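Teaching the Arm to Stop Scooping: Segmenting Cereal in a Glass Bowl
Uyên Từ, with Khang Mạch and Abilio Garrido
14 Feb 2025

So our part of the Zusau project was the perception node. Khang had the planner, Abilio had the gripper driver, and I got the job of telling both of them where the food was and how much of it was left. I said yes in about two seconds because it sounded like the easy part (it was not the easy part).

My first version was plain color thresholding. Convert the wrist camera image to HSV, keep everything dark and brown, clean up the mask with an opening, take the biggest blob. With an opaque bowl it worked on the first afternoon and I was very pleased with myself. Then we switched to glass, which the task sheet had asked for all along, and the depth channel fell apart. The rim came back as holes, and the inside of the bowl came back as table height, so Khang's planner kept proposing scoops that went straight through the wall of the bowl. In simulation, luckily! 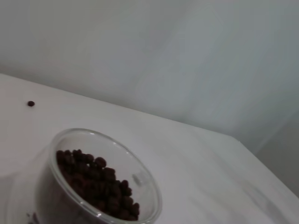

Figure 1. Wrist camera view of the glass bowl, with one loose piece on the table.

Views like Figure 1 are what made me give up on finding the bowl by depth. The rim is mostly gray and white reflections against a white table, but the dark pile stands out really well, so I flipped the order: find the food first, then fit an ellipse to the rim using only edges near the food. The fit is allowed to run past the image border, which matters a lot when the wrist is this close. Before that change the fitter wanted a complete ellipse and would shrink it until it got one.

The loose piece was its own little problem. My biggest-blob rule threw it away, which is fine for estimating the pile but bad for Abilio, who wanted strays reported so the gripper could go pick them up. Now the node publishes two lists, "pile" and "strays". A stray is any blob outside the ellipse that is above the minimum area and doesn't touch the image border. The border rule is there so a blurry dark mark down in a corner doesn't get sent off as a pick target.

For testing I labeled 120 images by hand over two evenings in January. The ellipse was close enough for the planner (our tolerance, see Khang's section) in 102 of them. Most of the failures were steep tilts where the far side of the rim just faded into the wall, and I still don't have a good fix for those. Nghĩa Lại in the other group suggested carrying the ellipse over from the previous image using the arm pose, and I got that half working, but the timestamps from our camera and the arm don't line up and it drifts. It's in a branch, turned off by default.

If I did it again I would log the raw images from day one. I only saved masks at the start, so when I changed the threshold I had nothing to rerun it on and had to collect everything over. Khang has been very nice about this.

Still to do: the timestamp fix, and a check for when the bowl is empty, where right now the node publishes no pile at all and the planner waits forever.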